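Last January I promised to write how we plan the money for our small robot room, and only now I found one free evening. I am not a buyer by profession. I learned it because at Zalewska there are 10 of us, and somebody must make the list.

My first list was very nice and also wrong. I put the big machine on top, then the computers, and I left one small line called "other". Ryszard Olszewski looked at it and asked me where the table was. I had forgotten the table. 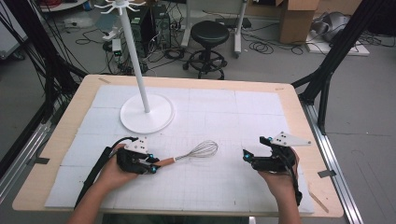 My budget now begins with the hand-held grippers, and I always plan them as a pair. Each one brings its own cable, and a cable must be replaced sooner than you expect. Then come the cheap things, which I write down one by one: foam tiles for the table top, gray tape, a whisk with an orange-brown handle. In my old list these did not exist, and last year they cost us $723 in total. I was surprised too.

For the frames we asked for offers from Tridis and Brondmont. The lower price came without delivery, so please read the second page of every offer. The delivery time was 17 days, and we had to wait with the cables until the frames were standing.

Blagoje Mladenović suggested that we keep 3 percent for repairs. I think it is too little and I will ask for more. If you have made such a budget, please write me what you put in this line.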